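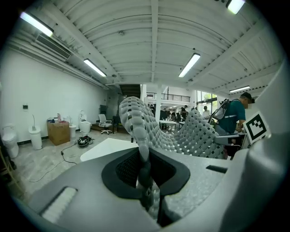 A person at work, with the staircase in the distance.

The Matter of the Second Story

To the parent or guardian at 88 Pirnska Road

The Skarkier Office for Bedtimes acknowledges your application of October 2026, in which you ask to be released from the reading of a second story. The application was received complete, apart from the child's signature, for which a drawing of a fish had been substituted. The Office accepts fish.

The facts are not in dispute. The applicant, Parisa Rashti, is the mother of one child, aged four. One story was agreed upon when the child moved into her own bed. A second was added during a cough in November of last year. The cough ended and the second story did not. It has since been the same book each night, concerning a goose who is looking for her boots, and the applicant states that she can now recite it while thinking about the gas bill.

An inspector attended the property on one evening, as the rules allow, and sat on the landing. The inspector's notes record that the first story was read in full. During the second, the applicant left out the page with the miller. The child said, "Miller." The applicant went back and read the miller. Shortly afterwards she fell asleep against the wardrobe, and the child read the rest aloud to her from memory, including the words on the back cover and the price.

The applicant was not aware of this when she applied. The Office is obliged to make her aware of it now.

In her statement the applicant wrote that she works at the Jääskeläinen laundry until six, that the evening is short, and that she would like to sit in the kitchen for a while without being needed. She added that she was sorry for wanting this, and then crossed the sentence out, and then wrote it again underneath. The Office has no form on which to record an apology of this kind. The page has been returned to her with this letter.

The child was also heard. Asked whether she wished to keep the second story, she said that the second story was for her mother, who liked the goose. Asked how she knew, she said that her mother always went to sleep when the boots were found and so she must have been worried about them.

The Office then consulted the register at Preta, where earlier cases are kept. Over 200 parents have asked for the same release. Of the decisions that can still be read, 51 were granted and the remainder withdrawn by the parent before the hearing. No guidance could be drawn from them.

It is therefore decided as follows. The applicant is released from the second story with immediate effect. The child is permitted to read it in her place, to any person present, at the usual hour. The applicant may be present. She may also be in the kitchen, and the door may be left open between the two.

An appeal may be lodged within 2 weeks by either party. The Office notes that one has already arrived, in green crayon, asking only that the miller be kept in.

The appeal is allowed.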